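The Toy Box Gets Sorted (Mostly)

I have been meaning to go through the plush toys since before the clocks changed, and this month I finally cleared the big yellow table, put the kettle on and got started. If you have children, or had them once, you'll know how soft toys multiply. They come home from fairs, they come from aunties, they come out of the bottom of a birthday bag with the tag still on, and then one evening you can't close the closet door. Ours had reached that point by April! 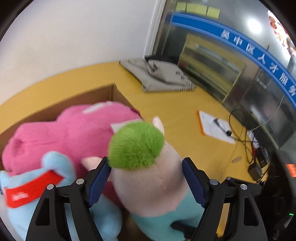 Rajitha Selvanayagam

I started with my favorite, the little pink fellow with the teal bottom half and that ridiculous fuzzy green tuft. We call him Nidell. My daughter named him when she was four and would not be moved on the subject, and he has been Nidell ever since, through two apartments and one very long train ride. The big magenta one lounging in the cardboard box is Jilitia, who takes up more room than any toy has a right to, and the light blue one with the round ears is Saha. I kept my clipboard and pen on the table for the list, though I'll admit my lists tend to wander off into little notes about who gave us what.

My method is a simple one, and I borrowed it from my friend Debashish Uddin, who has moved house more often than anyone I know. Every toy gets picked up and looked at properly, all the way round, before it goes anywhere. I check the seams under the arms, I give the ears a small tug, and I have a feel for lumps in the stuffing. Anything with a loose thread goes to the mending basket by my chair (which is its own sad story, and I'll save it for another post). Anything we've outgrown goes to a family down the street with twin girls.

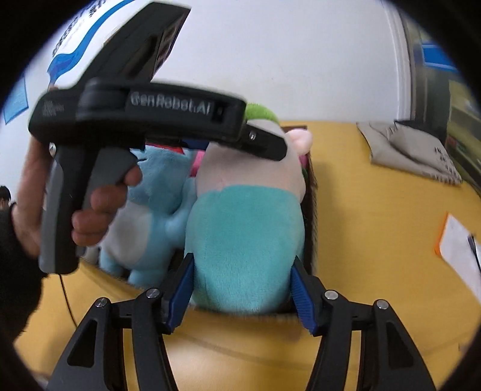
3 min read

A plain brown cardboard box is still the best thing I've found for keeping plush toys in. I did try the clear plastic tubs one year, and everything came out smelling like the tub. Cardboard lets them breathe a bit, and the flaps fold down nicely on top. I like to stand the pear-shaped ones upright, Nidell included, with the floppier toys tucked in beside them so they don't slump over. A folded pillowcase on the very top keeps the dust off.

He isn't going to the twins, by the way. I asked my daughter, who is fifteen now and far too grown up for all this, and she said I could do what I liked with the rest but Nidell was staying. So he has a place in the keeping box, and the closet door closes again, at least until her cousins come to visit. Next I want to tackle the board games, and if anyone knows a good way to store the ones whose lids have split at the corners, please do tell me in the comments.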